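4.2 The Girside muster roll

The roll lists 1436 men under the Pladell company, and earlier writers took that total at face value. We doubt it. Names recur with small changes of spelling, and 20 entries marked "gallant conduct" rest on one clerk's word. 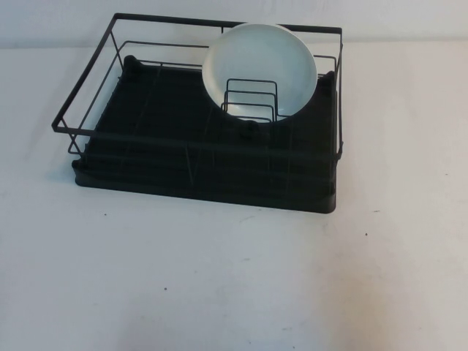 Figure 2. Wire-framed dish rack with a dark drip tray on a pale tabletop.

4.3 Medal claims

Skuvlow's list credits 10 men with the bridge action. Only two appear in the April pay sheets. The rest may have served, but the list alone cannot show it.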